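Housewares, hall by hall

Posted 2023-07-13

The Neletti housewares fair charges 18 dollars at the door and then makes you walk past the parking office again to find the coffee. I went in May, spent 5 hours there, and came home with sore feet and strong feelings about spatulas.

Lambert had the big stand by the entrance, all copper pans and mood lighting. You could touch the pans if you asked. I asked, and was watched.

Perier was more fun. Their table had wooden spoons laid out by length, and a man was oiling a cutting board with the concentration of a surgeon. He let me try a turner with a handle so thin I kept checking that I was still holding it. It flipped a practice pancake made of felt — my best pancake this year.

Bavero, at the far end, sells things by the bin. You dig, you find a ladle, you put it back, you find the same ladle. Wooden spatulas were 2 for the price of a sandwich, and the sandwiches were not cheap. I like the slotted kind, with a broad head and a light handle, and I bought a pair after 90 seconds of pretending to compare them.

The afternoon demo on knife storage was full, so I sat on a step and read the catalog. It has a whole page on trivets. I would go back for the spoons, and bring my own lunch.
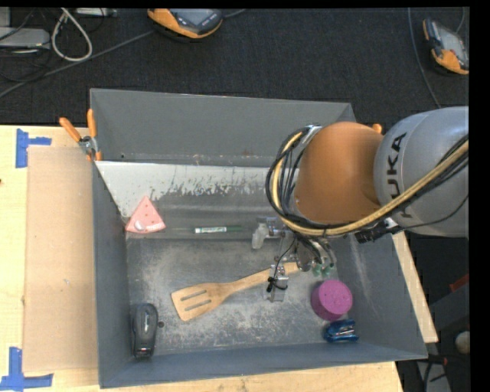
How should a wooden spatula be washed?

By hand, in warm soapy water, then dried standing up. Leave it out of the dishwasher and rub in a little food-safe mineral oil when the wood starts to look dull.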